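4.3 Setting a margin alert

A margin alert warns you when the money borrowed against your holdings passes a level you choose. Prutaren checks the level when the market opens and again after each price update. The alert does not place, change or cancel any order.

Before you start, make sure that the account type on the Summary page reads "Margin". Cash accounts do not show the Alerts tab.

1. Open the account and select Alerts.
2. Select New, then Margin balance.
3. In the Trigger box, type the borrowed amount as a percentage of your own funds. The box takes whole numbers from 2 to 200. The default is 33.
4. In the Minimum balance box, type the smallest loan for which you want a warning. Loans below this amount are ignored. The default is 1,000 in the currency of the account.
5. Choose how the warning is sent: on screen, by email, or both.

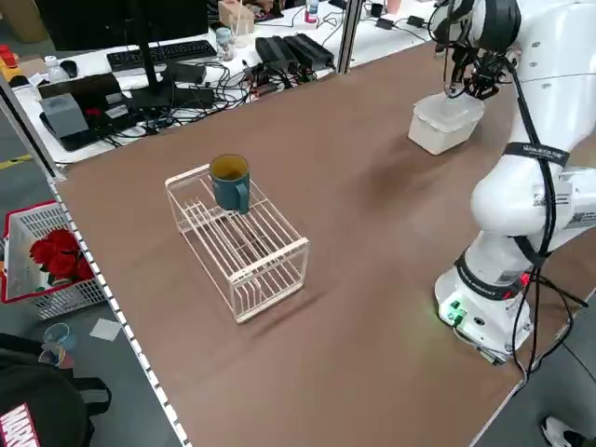

Mug on a wire rack, with a white robotic arm to the right.

6. Select Test. A message headed "Test alert" is sent to the address on file. If it does not arrive, check the address under Profile before going on.
7. Select Save. The alert is listed as Active.

Note: The percentage is worked out from the last traded price. For holdings that trade rarely, this price may be several days old.

Caution: Your broker sets its own call level and can change it without telling Prutaren. Do not treat the alert as a margin call notice.

4.4 Adding net credit to the chart 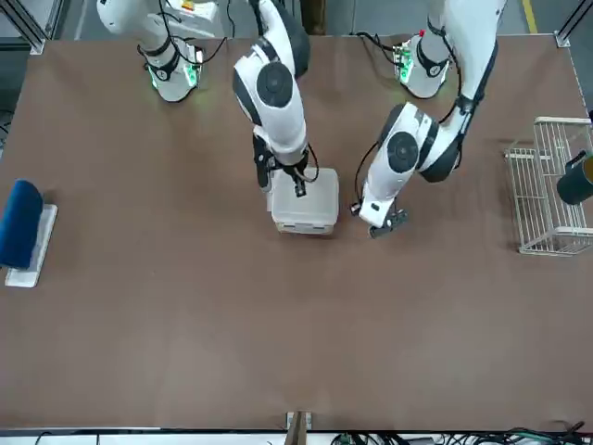

The net credit line shows free cash less the amount borrowed. It can be drawn on the same chart as the margin balance, with its own scale on the right.

1. Open Charts and select the margin balance chart.
2. Select Add line, then Net credit.
3. Set the period to Monthly. Daily figures are not stored for periods before January of the current year.
4. Select Apply.

Note: Accounts brought over from Codetti keep their old chart settings. Select Reset before adding a line.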